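Search this site Search Go
Last updated: 23 September 2025
Filed under: Workplace > Desks and screens

Clearing the shared desks at Lerden 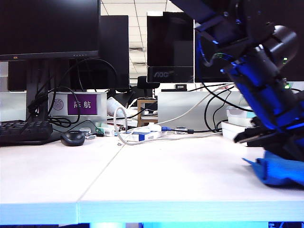

What the desks are for

Lerden's Tonurby office has 41 desks, and none of them is assigned. Celeste Urrutia has run the floor since May. Her first task was to write a desk standard, now two pages long, which covers surfaces, cables, screens and cloths.

"The old rule said 'leave it tidy'," she says. "You can't check a desk against that. The new one says the front half of the top is bare at the end of the day, and whatever stays out stays at the back or the side."

The tops are white and made up of adjoining panels. Urrutia regards the seam between panels as the weak point of any desk of this type. Crumbs and staple ends settle in it, and a wet cloth pushes them further down. The standard asks for a dry wipe along the seam first, then a damp one across it.

Cloths are sorted by colour. Blue is for desk tops and nothing else. Tharindu Cassim, who orders the supplies, would like them folded after use. "People drop them at the end of the desk in a heap," he says. "A cloth in a heap takes much longer to dry. I've put that in the notes twice."

Screens and stands

Monitors have been bought over several years and the makes are mixed. Cassim sees no case for replacing working ones to get a matching set. Stands matter more to him, as a post with a small foot gives back usable depth behind the keyboard.

Cables are the unfinished part. At present the spare length is wound round the post - quick to do, slow to undo when a screen is moved. Cassim has priced under-desk trays from Siriwardena at 4,000 for the whole floor and is waiting for an answer. A trial set is fitted on eight desks. "The trays hold the slack well enough," he says. "The clips are too tight for a thick power lead, so we left those off."

Screens go dark at the end of a session, but Urrutia does not ask for them to be unplugged. She does ask that any moved to share a view are turned back to face the chair.

The next check of the floor will use the same sheet as the last one.

Tags: hot desks, cable trays, cleaning, Tonurby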